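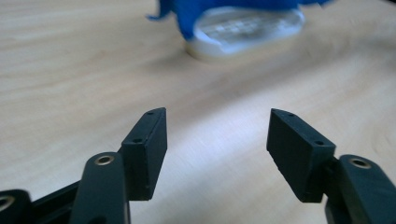
Figure 3. Light-coloured wooden tabletop with a band of brighter light across the right-hand side.

3.2 Glare and seating choice in shared reading rooms

Glare from work surfaces was raised in 45 of the 81 interviews, more often than noise or room temperature. Most people did not use the word glare. They said a table was "too bright to read at" or that the page "went white". Pale wood with a visible grain was described as pleasant in the morning and tiring later in the day. Where bright light falls across a surface of this kind, the lit part can look almost white next to the shaded wood (Figure 3).

We compared two libraries, Tramach and Veltness. Both have west-facing windows and similar opening hours. Tramach has pale tables throughout, while Veltness replaced half of its tables with a darker finish when the building was repainted. Over the study period we logged 735 seating choices, recording the table, the time of arrival and whether the blinds were drawn. Visits shorter than ten minutes were left out.

At Tramach, readers who arrived after 2 pm chose seats away from the windows even when the inner part of the room was crowded. Before noon the same window seats filled first. At Veltness the afternoon shift was smaller, and it was confined to the older, paler tables. Drawing the blinds reduced the difference at both sites but did not remove it. Staff at Tramach told us the blinds were usually left up until someone complained, and that regular visitors tended to move seats before they would ask.

Age made less difference than we expected. Readers over 65 moved away from bright tables slightly earlier in the afternoon, but they also arrived earlier, and the two effects are hard to separate with our data. Laptop users were the least likely to move - several said they stayed for the power outlets and tilted the screen.

Smadi's behaviour categories were used to code the interviews, with one change. We split "discomfort" into visual and thermal discomfort, as a sunlit table is often a warm one too. Eleven interviews mentioned both and were coded under each. The Wednesday sessions at Veltness, when the room is used for a children's program, were analysed separately and are reported in Section 3.4.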